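Pairing teleporters with timed light bridges

Applies to the Prallard level editor, version 2. The method is the one used in the Hunville map and should carry over to any map with a fixed tick rate.

Before you start

Place both teleporter pads and give each a name. The examples use PAD_A and PAD_B. Unnamed pads are numbered in the order they were placed, and the numbers change if a pad is deleted, which breaks any trigger pointing at them.

Set the map clock to Shared. With the clock set to Local, each player sees the bridge on a separate cycle.

Step 1. Set the bridge cycle

Select the bridge and open Timing. Enter 200 ticks for On and the same value for Off. Leave Offset at zero for the first bridge. Later bridges take their offset from this one, so do not change it once others have been linked.

Bridges become solid on the first tick of the On period. They stop being solid on the last tick, while the fade is still being drawn. A player who steps on during the fade will fall.

Step 2. Link the pads

Open PAD_A, choose Link and select PAD_B. Tick Two-way only if players are meant to return by the same route. One-way pads keep the player's speed on exit. Two-way pads set it to zero.

Exit direction is taken from the arrow on the receiving pad. Turn the arrow to face along the bridge. If it faces a wall, the player is pushed back onto the pad and sent round again.

Step 3. Tie the exit to the bridge

Add a Gate trigger to PAD_A. Set Source to the bridge and Condition to Solid. The pad now works only when the bridge can be stood on.

Set Grace to 2. A lower value rejects players who arrive on the tick of the change, and a higher one lets them through after the bridge has gone.

Step 4. Light walls

Walls use the same Timing panel with the states reversed: On blocks the player, Off lets them pass. To open a wall as the bridge appears, copy the bridge timing and tick Invert. Do not type the offset by hand. Copied timings follow the original when it is edited.

Step 5. Test

Run the map from the start point, not from the cursor. Starting at the cursor resets the clock and hides offset errors. Go through each pad at the beginning and at the end of the On period. Repeat with a second player connected.

If the second player drops through a bridge that the first can stand on, check the clock setting again.
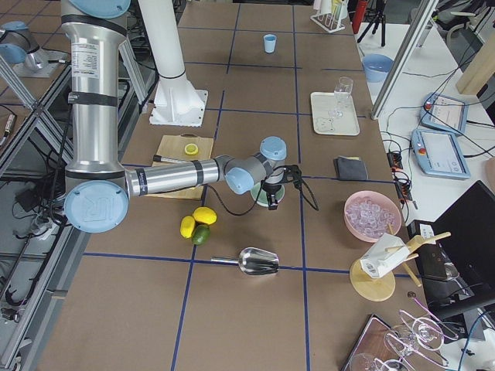
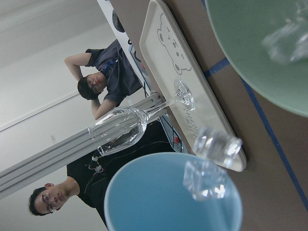

Tetteh Ackah: Step 3 worked for me on Brudatthorpe, but the Gate trigger lost its source when I copied the whole room. I had to select the bridge again on every pad. Might be worth adding a line for anyone who builds one room and pastes the rest.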